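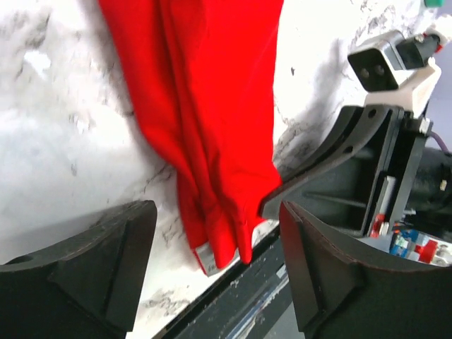 HOME & LAUNDRY

The Weight of a Fold

Red cloth held up over a white, marble-patterned surface shows how fabric behaves before it is folded. It falls in long vertical ridges, bunched tighter on one side, and the lower end doubles over and sags. A small tag sticks out below the hem.

Polished tops give cloth little grip. At the Melside textile workshop in Jorville, the method starts with the hem. Lay it parallel to the table edge, flatten from the center outward, then bring the sides in. A towel takes 2 folds lengthwise and 2 across. Press each crease with the flat of the hand before making the next.

Tags go to the inside. A stiff one left between layers will mark a fine knit, and Drestholm's shelf guide, revised in December, recommends turning it toward the thickest part of the stack. Shirts are stored no more than 4 high.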